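Korkov Community Kitchen: progress report, July

Dear Archie Imrie,

What a month! The cooking classes your grant pays for are full, and we had to start a waiting list for the evening group. Attendance across all sessions reached 600, and 11 families have now finished the whole course. One father told us his daughter won't let him buy soup anymore — she makes it herself.

The bean and barley recipes were a big hit again. We've cut the knife skills lesson to one evening and moved bread to week four, where people seem to have more patience for it. The Pîrvu group asked for more dishes that can be made with one pot, so Lutason is testing eight of them now and will bring the best to the next term.

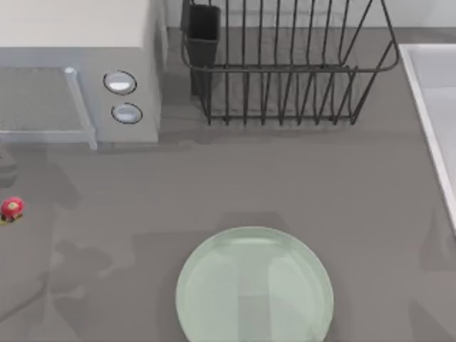
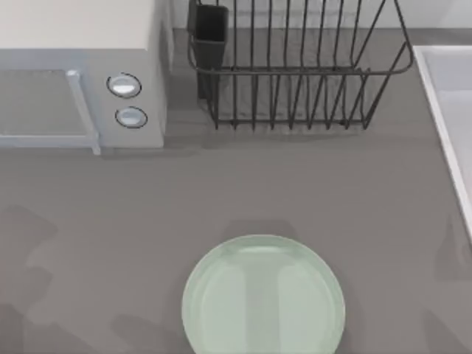

Counter, with the microwave, dish rack and sink, in both of these views.

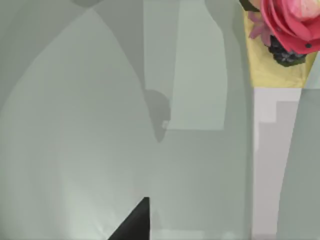
Spending is on track. We've used $1444 on groceries and printed recipe cards, and the cards went so fast that we're ordering a second batch (with bigger type, by popular request!). The Ivum market gave us a good price on onions and carrots through the end of the season.

Two things still need work. The Spanish version of the handbook is behind, mostly the chapter on storing leftovers, and we have yet to find a teacher for the morning class. We've spoken with two people and liked them both. I'll send the class list and the grocery receipts with the next report.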